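About Wulstead

Wulstead collects hand-guided examples for learning systems. Our clients build software that moves robot arms, and that software needs a large supply of ordinary tasks done by people, from start to finish, in ordinary rooms. We record in homes, on tables that are already in use, by daylight or lamplight. Cloth takes up most of our schedule: towels, napkins, shirts. 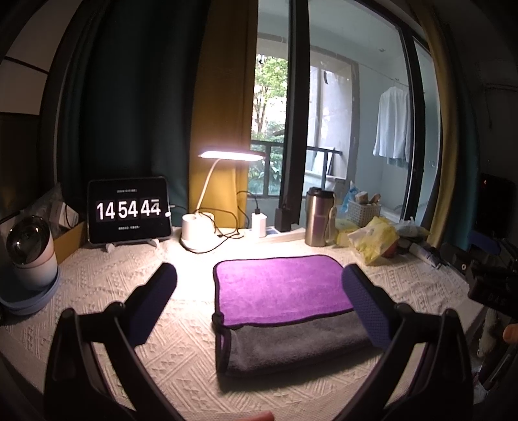

The company was started by Hwa-young Pyo and Jae-hoon Yoon and now has nine staff. Operators work with a pair of hand-held grippers and are trained for three days before their recordings count toward a delivery. A task is split into short takes, and each take begins from a stated layout. Operators leave household items where they are - a system trained only on bare tables does poorly elsewhere.

Our largest set to date, Usberg, holds nearly 3,000 takes of folding and unfolding. Myung-ja Ma runs review. Takes with missed grasps are kept and labeled as such. Takes with lost tracking or bad timing are removed, and the removal is logged. In March, 423 takes were removed on those grounds and recorded again.
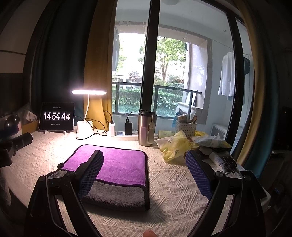
Purple and gray towel at the left gripper pad, towel-folding work.

Requests for sample data go to Ha-neul Nam. Please state the task, the gripper type and the file format you need.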